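Section 5. The worktop: layout, board and daily care

This section covers the worktop of the Brurnora kitchen unit and the loose items supplied for use on it. Read Section 4 (Electrical supply) before placing any heated appliance on the surface.

5.1 Before you start

The worktop has a white marble-patterned finish with grey veining. The veining is part of the pattern. It is irregular by design, and dense patches or fine jagged lines are not cracks and are not covered by a claim under Section 11.

You will need:
a soft cloth
washing-up liquid
a dry tea towel
the layout sheet from the document wallet

5.2 Setting out the worktop

1. Wipe the surface with a damp cloth and dry it fully.
2. Place the toaster oven at the left-hand end with its glass door facing the centre of the worktop. The control knobs must be within reach when the door is open.
3. Leave the oven unplugged. Route the cord behind the oven and along the left edge until step 8.
4. Place the two-slot toaster in front of the oven.
5. Stand tall and lidded containers in a single row along the tiled splashback. Dry goods in clear jars go towards the right.
6. Place the bamboo cutting board in the middle of the worktop, groove side up.
7. Place the serving tray to the right of the board. Fruit for the day is kept on the tray, on a plate.
8. Check that nothing rests on top of the oven or the toaster. Connect the oven when you are ready to use it.
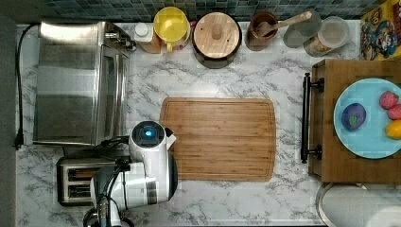
Fig. 5-1. Worktop layout, seen from above.

Note: The order of the containers in the back row is a matter of preference. Keep wooden spoons in the ceramic crock and do not lay them across the toaster.

Note: Paper towels are kept at the front right corner. If the holder obstructs a drawer, move it back towards the splashback.

CAUTION: Do not place the cutting board under or against the oven door. Leave a gap of at least 20 cm between the door, when fully open, and the nearest edge of the board.

5.3 Preparing the cutting board

Boards are delivered unoiled. An unoiled board takes up water and may warp.

1. Wash the board by hand in warm water. Do not soak it.
2. Stand it on its long edge and leave it to dry for 8 hours.
3. Apply Catance board oil with a cloth, working along the grain. Include the rounded ends and the inside of the juice groove.
4. Wait 20 minutes and wipe off the excess.
5. Repeat steps 3 and 4 on the reverse.
6. Leave the board overnight before its first use.

Repeat the oiling whenever water no longer beads on the surface. In a kitchen in daily use this is normally every 5 weeks.

Darker streaks and small patches in the grain are natural to bamboo. They do not need sanding. If sanding is needed to remove knife marks, use 400 grit paper, along the grain only, and oil again afterwards. 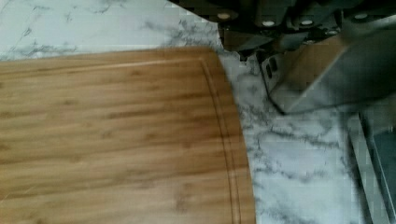 Henok Workneh

5.4 Using the juice groove

The groove runs just inside the edge of the board and holds a small amount of liquid. It is not intended as a reservoir.

1. Cut soft fruit and cooked meat towards the middle of the board.
2. Check the groove before moving the board. If it is more than half full, blot it with a paper towel first.
3. Lift the board level with both hands and carry it to the sink.
4. Clean the groove with a soft brush. A cloth alone leaves residue in the corners.

CAUTION: Lemon and plum juice left on the worktop may dull the finish. Wipe up splashes at once.

5.5 Daily care

1. Switch off and unplug the toaster oven and the toaster. Allow both to cool.
2. Empty the crumb trays.
3. Wipe the stainless steel in the direction of the brushing, using a barely damp cloth.
4. Lift the board and dry the worktop underneath it.

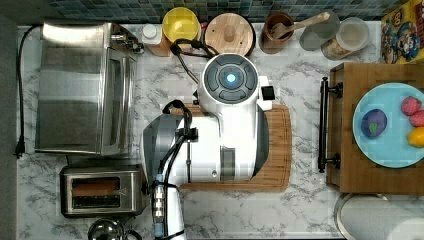
5. Wipe the tiled splashback from the top down. Move the containers forward in small groups and return them to the same places.
6. Refit all lids.

Do not use scouring powder, wire wool or bleach on any surface in this section. Netdale surface cleaner may be used on the worktop and the tiles but not on the board.

5.6 Replacement parts

Boards and trays can be ordered singly. Quote the Hadgu part number on the underside of the item. Corrections to this section should be sent to Wubit Bogale at the documentation office.

Section 5 last revised Wednesday, June 23, 2021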